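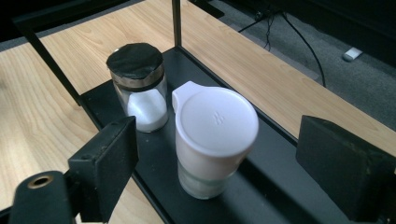 검은 트레이 위의 뚜껑 있는 흰색 용기와 유리병, 그리고 그리퍼

회사 소개

Ukirine은 로봇 장비를 처음 구입하는 회사와 연구실을 위하여 구매 계획과 예산 작성을 도와드리는 회사입니다. 저희는 로봇을 만들지 않으며, 판매도 하지 않습니다. 고객이 공급사에서 받은 견적서를 같이 읽고, 빠진 항목을 찾고, 구입 순서를 정하는 것이 저희의 일입니다.

회사는 Savvas Stamatopoulos와 Ourania Makris 두 사람이 설립하였습니다. Stamatopoulos는 식품 공장의 설비 구매 부서에서 12년 동안 일하였고, Makris는 대학 연구실에서 장비 예산을 관리하였습니다. 한국어 페이지는 Makris가 직접 작성하고 있습니다. 어색한 표현이 있으면 알려 주시기 바랍니다. 감사히 고치겠습니다.

저희가 일하는 방법

첫 상담에서는 로봇의 모델 이름을 묻지 않습니다. 먼저 어떤 물건을 어디에서 어디로 옮기고 싶으신지 여쭈어봅니다. 작은 용기 하나를 선반에서 집는 작업에도 그리퍼가 벌어지는 폭, 용기의 모양, 옆 물건과의 간격을 확인하여야 합니다. 이 내용이 정해진 다음에 필요한 장비의 목록을 작성합니다.

사람이 그리퍼를 손에 들고 같은 작업을 해 보는 방법도 자주 권해 드립니다. 로봇 팔의 견적을 요청하기 전에 손가락의 길이와 선반의 높이를 검토할 수 있습니다. 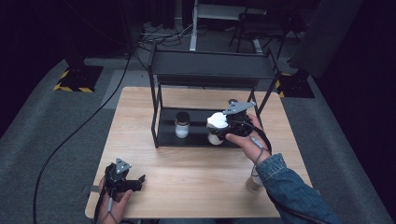

양손에 그리퍼를 하나씩 들고 선반의 흰색 용기를 드는 작업

예산을 계획할 때

예산서는 보통 다음의 항목으로 나눕니다.

본체와 그리퍼
작업대, 선반, 고정 장치
케이블, 전원, 안전 표시
설치와 교육
예비 부품과 수리

고객이 처음 가져오시는 예산서에는 앞의 두 항목만 있는 경우가 많습니다. 그리퍼 손가락은 사용하면서 닳는 부품이므로 교체 비용을 첫해부터 넣으시기를 권합니다. 케이블이 지나가는 길도 장비를 주문하기 전에 도면에 그려 주십시오.

계획 기간은 약 6개월로 생각하시면 됩니다. 다음 해 예산에 반영하려는 고객은 늦어도 11월 전에 연락하여 주십시오. 그 이후에는 견적서를 비교할 시간이 부족합니다.

함께한 프로젝트

지금까지 51건의 구매 계획을 작성하였습니다. 포장 회사 Mesmont의 경우에는 장비를 한 번에 구입하지 않고 두 단계로 나누었습니다. Benow 연구실에는 새 로봇 대신 지금 있는 작업대를 바꾸는 계획을 제안하였습니다. Chiu 프로젝트는 아직 진행 중이며, 현재 공급사의 답변을 기다리고 있습니다.

비용에 대하여

저희는 공급사로부터 수수료를 받지 않습니다. 상담 비용은 계약 전에 문서로 알려 드리고, 첫 상담은 무료입니다. 상담을 신청하실 때에는 작업 공간의 크기와 다루실 물건의 목록을 함께 보내 주십시오.

마지막 수정: 2021년 6월 4일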